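Katent Open Day: Publish the Failures Too
Apr 11, 2026

Katent ran its manipulation demo entirely in simulation this year. I think that was the right call, with one reservation. The task is small: an arm, a thin board, red, green and blue pieces on a green table. Small tasks are easy to score, and scoring is where these events usually go soft.
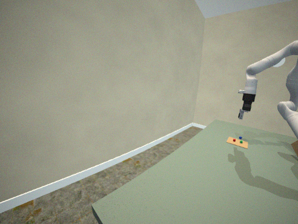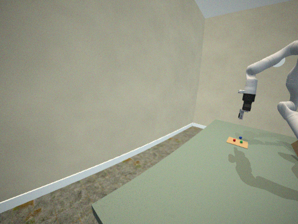
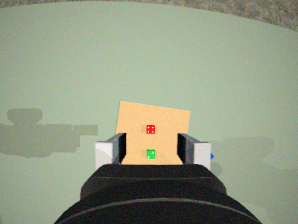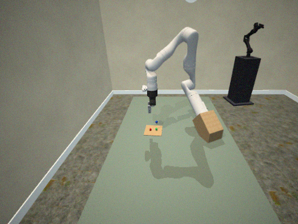
The handout listed 2,813 simulated runs and 374 failures. It did not sort the failures by cause. A missed grasp and a bad plan are different faults and need different fixes. Pluron, the scoring tool, logs both, so the data exists.

Visitors were shown 3 runs. I would have traded all of them for a table of 200 failed ones. Katent plans a second session in May, and the breakdown should be in the handout by then.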